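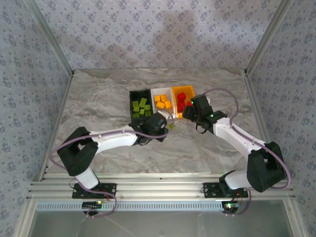

Unport Sorting Cell: Data Card

Version 2
Last revised: Jul 26, 2019
Maintainer: Kam-wah Tang
Floor contact: Leokadia Nowicki
Site: Flullville packing room

Summary

Unport is a set of recorded runs from a tabletop cell with two robotic arms and a row of color-sorted bins. The set was collected to decide which parts of the kit-packing job at Flullville could be handed to the arms and which should stay with the packers. It contains 2,000 runs, recorded by 31 employees who were trained on the cell during their normal shifts.

The data covers block handling only. Kit boxes, labels and printed inserts are not included.

Workspace

The arms are mounted on an aluminum extrusion rail at the near edge of the table. Each arm has its own mounting plate and its own control board below the rail. The table has a gray marble pattern and walls on three sides, papered in a small floral print. The wallpaper stays the same across all runs in version 2. Models trained on this set should be tested against other backgrounds before anyone relies on them.

Bins, left to right:

black – green cubes
white – orange-yellow cubes
orange – red blocks, mixed shapes

The red blocks are harder to grasp than the cubes. Failed grasps on red are kept in the set and marked as failed.

One camera is used, in a fixed position. It was not moved between runs. If the table is bumped, stop and repeat the alignment check in docs/alignment.txt.

Tasks

return_stray: pick up a block lying on the table and place it in the bin of its color.
pull_one: take a single block out of a named bin and set it on the table.
two_arm: both arms work at the bins at the same time without contact.

Contact between the arms ends a two_arm run. The run is saved with the flag arm_contact.

File layout

runs/ one folder per run, video plus joint positions
labels/ task name, result, flags
shifts/ shift code and break times, no names
docs/ alignment check, cable check, stop procedure

Joint positions are in radians. Time stamps are in seconds from the start of the run. Gripper opening is stored from 0 (closed) to 1 (open). The shifts folder is not needed for training and can be left out of a download.

What changed on the floor

Before the cell, two packers per shift sorted returned blocks by hand at the end of the line. Returned kits are now opened by a packer, and the loose blocks go to the cell. The packer on that station checks the bins, clears stops and handles anything that is not a block.

Wiesława Laskowska wrote the new station description in May. The main points are listed so that readers can interpret the stop flags correctly:

The station is rotated every two hours.
The packer may stop the cell at any time and does not have to enter a reason.
Stops are not counted toward any person's performance record.
The pay grade is the same as for line packing.

The second point has a cost for the data. Many runs have the flag manual_stop with an empty reason field. Kacper Nowakowski proposed making the field required, and the packers objected. It stays optional.

Packers reported less wrist strain from sorting and more time standing still. A stool was added. Several also said that watching the arms is more tiring than doing the sorting, mainly late in the shift. The two-hour rotation came out of those comments – the first plan was a full shift at one station.

Sorting by hand is still faster for small batches. The cell is used when a full cart of returns is waiting.

Known problems

Cable loops on the arms can shift over a long session. Run the cable check at the start of each shift.
Early runs have a time offset between video and joint data. Use the corrected time column.
Blocks resting against a bin wall are underrepresented.
Most recordings come from the day shift. Lighting on the night shift is different and has not been tested.

Privacy

Operator names were removed before the files left Flullville. Shift codes are random and cannot be matched to the staff schedule. Audio was not recorded. An employee who wants a run removed can ask Leokadia Nowicki and does not need to give a reason. Removed runs are deleted from the next version.

Use

Allowed: training and testing of pick-and-place models, station planning, safety review.
Not allowed: measuring or comparing individual operators, setting work quotas.

Requests for other uses go to Irena Jakubowski at the Canton office. The Pawłowska site has a copy for station planning and follows the same terms.

Changes in version 2

Added two_arm.
Added the arm_contact flag.
Moved break times from labels/ to shifts/.
Removed runs recorded during the alignment fault.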